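4.3 Acceptance Rules for Simulated Wrist-View Episodes

Applies to the Cedell scene library, release 17 and later. Complete section 4.2 (gripper calibration) before you start.

1. Open the scene in Demgate and load the wrist view. Set the episode length to 255 steps.

2. Set the random seed by hand. Do not leave the field on Auto. An episode without a recorded seed fails review.

3. Open the gripper fully and step through the approach. At least one finger must stay in view at every step. Background textures may be busy - cracked concrete and floor tile are both allowed - but the finger outlines must stay distinct from them.
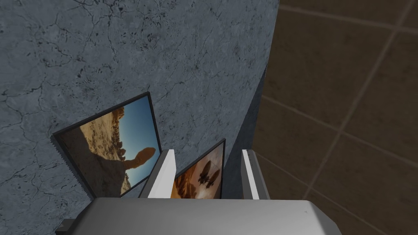 4. Check object poses. Props that lean on a wall, such as framed pictures, must be listed in the scene file as "leaning". Do not list them as "hung".

5. Look for jagged edges where a prop meets a wall. Log each one under Surface Overlap with the step number. A logged overlap does not fail the episode unless the prop is the grasp target.

CAUTION: Do not move a prop to clear an overlap after recording has started. The stored poses will no longer match the rendered steps, and the full episode must be recorded again.

6. Confirm that the collision margin is the same for both fingers. Unequal margins are the most common cause of rejected episodes.

7. Save the episode and enter your initials in the review log. A second person must sign before export.

Note: Batches are limited to 32 episodes. Larger batches are split on export, and the seed list must then be attached to each part.

Send requests for exceptions to Nhung Vương before recording. See section 4.4 for export settings.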